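Two-leg playoff: does an ineligible substitute void both legs or only one?

Posted by Ilídio Barros
January 2018

I handle registrations for a regional amateur soccer club and need a reading of the rule on forfeits in a two-leg promotion playoff. The facts are as follows.

First leg, at home: we lost 2-1 to Barbosa. Second leg, away: we drew 1-1, so we went out 3-2 on aggregate. In the second leg Barbosa brought on a midfielder in minute 84. He had been sent off for a second yellow in their last regular league match and had not served the one-match ban in the first leg, because he played that one as well, from the start.

We filed a protest after the second leg only. The league office in Nedport replied that the protest was "admissible in respect of the match to which it refers" and gave it file number 2408. They have not said what the result will be.

My reading is that the second leg becomes a 3-0 win for us, which makes it 4-2 on aggregate and puts us up. Our coach thinks both legs should be forfeited. Barbosa's secretary, Arlindo Guerra, says neither should, on the ground that league bans do not carry over into the playoffs.
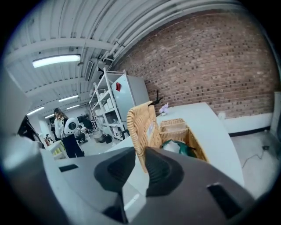

The competition rules run to 11 pages and the carry-over clause is a single sentence: "Suspensions resulting from dismissal shall be served in the next official match of the club." There is no definition of "official match" in the section on playoffs. I have the team sheets for both legs, signed by the referee, and the disciplinary report from the league match.

Has anyone dealt with a case where the player was ineligible in both legs but only one was protested?

Iolanda Brandão

Three separate points.

1. Carry-over. Look for the definition in the general section, not the playoff section. In most rulebooks built on the national template, "official match" means any match scheduled by the organizing body and run by an appointed referee. If the league office scheduled the playoff, it is an official match and the ban applies. Guerra's argument works only if the playoff rules say that cautions and dismissals are wiped at the end of the regular season. Many leagues wipe accumulated yellows. Very few wipe a sending-off.

2. Which leg. The next official match was the first leg, and that is where the ban should have been served. Whether it was still open for the second leg depends on a clause you did not quote. Some rulebooks state that a suspension remains pending until it has been served. Others treat the first leg as the only match affected, and if yours does, you have protested the wrong one. Check this before anything else.

3. Deadlines. The protest window is usually short, five days or less. If it has closed for the first leg, you cannot add that match to the same file. The league may still open a case on its own initiative if the rules allow it, so send them the first-leg team sheet with a cover letter citing the file number. Do not call the letter a protest.

If the ban is held to be pending, your arithmetic is right — provided the forfeit score in your rules is 3-0. Confirm that too.

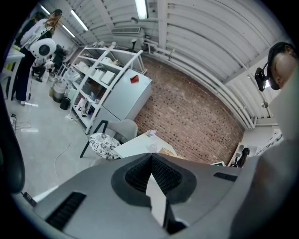

Room with a brick wall, white shelving and a gray chair

One more thing on the team sheets. Compare the license number of the substitute with the one in the disciplinary report, digit by digit. We lost a case in May when the report carried the number of another player with the same surname, and the panel would not correct it after the hearing had begun.

Valdir Teixeira

Had this at Disten, under-19s. They gave us a replay. No idea what rule they used.

Zarmeena Virk

A replay is normally ordered for a referee's error in applying the laws of the game, so Valdir's case was probably a different kind. It would be unusual for an ineligible player.

I agree with Iolanda on points 1 and 3. On point 2, I would add that the minutes played make no difference. A suspended player who comes on in minute 84 is treated the same as one who starts. If he is named on the sheet and stays on the bench, the rulebooks differ, but that is not your situation.

Ask the office in writing for the date of the hearing and whether the promotion place is frozen until then. If it is not, request that in the same letter.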